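# Vustach customer email newsletters: common questions

**What is included in the monthly plan?**
One newsletter a month, sent to up to 881 subscribers. We write it, set it up and send it. You approve a draft first.

**What if my list is bigger than that?**
You pay for an extra block of 460 addresses. Blocks can be added or dropped at the start of any month.

**Do I need a list already?**
No. Most new clients start with a sign-up sheet at the counter and a form on their website. We supply both. We don't buy or rent lists, and we won't send to one you bought.

**Who writes the text?**
Jolán Katona writes for shops and restaurants. Chinyere Jibrin handles trades and services. You can ask for either one.

**How do I send you my news?**
Reply to the reminder email with a few lines. Notes are fine – we will turn them into sentences. Prices, dates and opening hours need to be exact, as we print them the way you send them.

**How many changes can I make to a draft?**
Two rounds are included. A third is billed by the hour.

**Which templates can I choose from?**
There are three:

- **Arnau** – one column, mostly text
- **Penum** – one large picture on top, short text below
- **Eze** – a grid for several products

You can switch templates between issues at no charge. Penum is the one most food businesses pick.
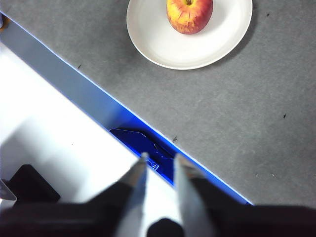 *Apple on a white plate.*

**Can I use my own photos?**
Yes. Send them as attachments, not pasted into a document. If you have none, we can pick from our own stock.

**Can people unsubscribe?**
Every issue has an unsubscribe link in the footer. Removals are automatic, and we can't add someone back unless they sign up again.

**How do I cancel?**
Email us before the 15th and the next issue won't be billed. We will send you your list as a spreadsheet.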